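Section 2: Standing position, desk top and everyday use

Before you start this section, the frame should be bolted together, both feet fitted and the top screwed down. If the frame still rocks when you push it by hand, go back to Section 1 and tighten the leg bolts again.

Choosing the place

1. Put the desk on a hard, level floor. Wood, tile and laminate are all suitable. On thick carpet, lay a firm board under each foot.

2. Leave a clear gap on every side, including between the rear edge and any wall or radiator. The top needs room to travel up and down without catching on a sill or shelf.

3. The desk does not have to stand square to the wall. It can be set at an angle across the room, provided you can walk round the front edge and both feet rest flat.

4. Lift the desk with two people when you move it. Hold it by the frame under the top. Do not drag it, as the feet will mark a wood floor.

Caution: Keep loose leads away from the feet. A lead trapped under a foot can be damaged when the desk is loaded. 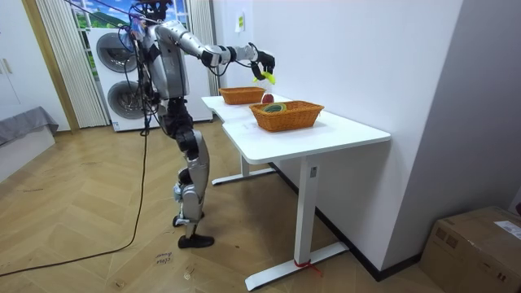 By the Skorier product guides desk
Last revised Sunday, November 24, 2024

Setting the height

5. Plug the desk in and wait for the control to light up.

6. Press and hold the down button until the top stops at its lowest point. Let go, then press and hold again for 2 seconds. The desk is now reset.

7. Raise the top until your forearms are level when your hands rest on it. For sorting, wrapping or other work with baskets, a slightly lower setting is more comfortable, as you need to reach in over the rim.

8. Save the height by holding the memory button until the light blinks. The Sendale frame stores one height for sitting and one for standing.

Note: If the top stops part of the way up, check for something underneath or behind it. Clear it, then repeat step 6.

Placing baskets and trays

The white top is smooth and light things slide on it easily. Wicker baskets are a good way of keeping small items together, and they can stay on the desk while it moves if you follow the steps below.

9. Place the larger basket towards the middle of the top, where the frame gives the most support.

10. Put a shallow basket further back, within easy reach. Leave a space between the two for whatever you are sorting.

11. Fit felt pads under baskets with rough bases. Woven cane can leave fine scratches on the surface if it is pushed about. The Lito pad set (order number 2289) fits most rectangular baskets.

12. Before changing the height, put round items such as apples into a basket. They can roll when the top starts or stops.

Caution: Do not let a basket overhang the edge of the top. Take particular care beside the notched part near the front, where there is less surface under it than you may expect.

Cleaning

Wipe the top with a soft damp cloth and dry it straight away. Fruit juice should be wiped up as soon as you notice it. The Shin surface cleaner may be used on the top and on the white legs, but not on the control. Never use scouring powder or a wire pad.

Shake crumbs and leaves out of wicker baskets over a bin, or use the brush end of a vacuum cleaner. Let a damp basket dry fully before you put it back on the desk.

Regular checks

Check the leg bolts after the first month and then every July. Tighten any that have worked loose. If you raise and lower the desk many times a day, check them after every 1000 movements instead.

For replacement feet and bolts, see Section 3.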